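Robotics club — Nemley round

Quick one as the printer's waiting. The Warska team are on to cans this month, picking up and putting down, no dropping. Essien want it ready for the Nemley round in December so it's all hands Saturday, doors at 2. Teh spare key is with the Amau lot. 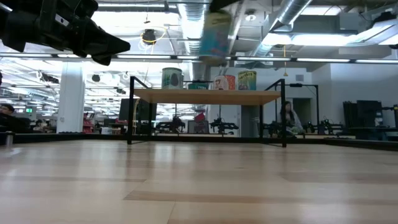
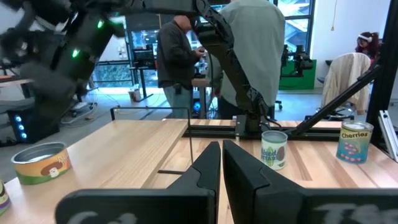

Can practice, black grippers at the table.

Still short of tins — any size, labels on please. Entry is 116 pounds per team, 300 already in the pot. Bring a packed lunch, cafe shut.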